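Home | Current Issue | Past Issues | Authors | Contact

Print this article | E-mail this article

4. The shelf above the sink

4.1 Why the shelf gets its own section

In Section 3 we treated the washbasin as a place where people wash. Our diaries suggest this is only partly true. Participants in the Nerthorpe study kept a written record of every object they put down within arm's reach of the tap, and of the 724 entries we collected, a great many had nothing to do with washing at all. Things came to the basin because the basin had a flat bit beside it, or a flat bit above it, and a person with full hands will take whatever flat bit is going.

The literature has been kinder to kitchens. Geddes and Morrison have written at length about the bench beside the stove, and about the fruit bowl that holds keys, and we have borrowed their word "parking" for anything set down with the stated intention of moving it soon. We differ from them on one point. They give a parked object 20 days before it counts as a resident. Bathroom objects seem to settle much faster, and after some argument among the authors (Verbeke wanted three days, Innes wanted none of this) we used a limit of eight.

4.2 Two levels, two sets of rules

Most of the basins we looked at offered two surfaces: the back ledge of the counter, behind the bowl, and a shelf somewhere higher. Participants talked about these as though they belonged to different rooms. The ledge was for what they called "using" things, which mostly meant pump bottles. The shelf was for "keeping" things, and when pressed on what was being kept, several participants changed the subject.

The division holds up fairly well in practice. Pump bottles drift to one side of the tap and stay there, usually in pairs, because a hand comes off the lever and wants to land on something. Nobody in our group reported having planned this. One participant said she had once moved hers to the left, for balance, and spent a week reaching for soap that wasn't there - she moved them back and did not mention balance again.

The shelf has no such discipline. It collects flat things, soft things and things that came free with other things. Sachets do especially well. They are too small to file and too useful to throw out, and a sachet laid flat takes up no room that anyone would notice until there is a stack of them. Zippered pouches are the next most successful group. A pouch looks like storage, and so a pouch on a shelf looks like tidying, whatever may or may not be inside it.

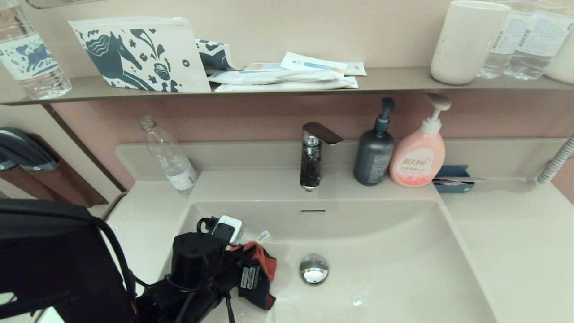
Figure 3. Shelf and back ledge at a basin, with packets, pouches and bottled water above, and two pump bottles to the right of the tap.

Figure 3 shows the pattern clearly enough that we have used it in talks. The two pump bottles, one dark grey and one pink, nearly touch. The packets up on the shelf overlap in a loose pile, and the larger pouch leans on the wall with a smaller one in the same pattern peeking out behind it. Matching sets of this kind were a recurring theme in the diaries. People are reluctant to part a small pouch from its large one, even when they cannot name a use for either.

4.3 The water question

Bottled water was our surprise. We had left no code for it, on the grounds that a basin comes with its own supply, and MacAulay had to add one by hand. Bottles turned up on the shelf and on the ledge alike, and Figure 3 has clear plastic bottles at both levels, the one on the ledge being empty.

Diary reasons ran to pills, teeth, guests and "just in case". The empties were harder to explain, and here participants grew vague. A full bottle is parked and an empty one is, in the words of one diary, "on its way". Under the eight-day rule most of them had arrived.

4.4 Limits

The diaries depend on people noticing what they put down, and the whole thrust of this section is that they don't. We also asked for entries over 180 days, which was optimistic. By the final month some diaries had themselves been left on the shelf, and we have coded these as residents.

Our basins were all in homes, and shared or workplace basins may follow stricter rules, or at least come with a sign. Section 5 turns to the cupboard underneath, where our participants were much less willing to let us look.

Related articles

Parking and residence on the kitchen bench (Geddes and Morrison)
The second drawer down: a Forsyth household survey
Towels, hooks and the backs of doors
Notes on the Trellow hallway diaries
What guests are offered, and where it is kept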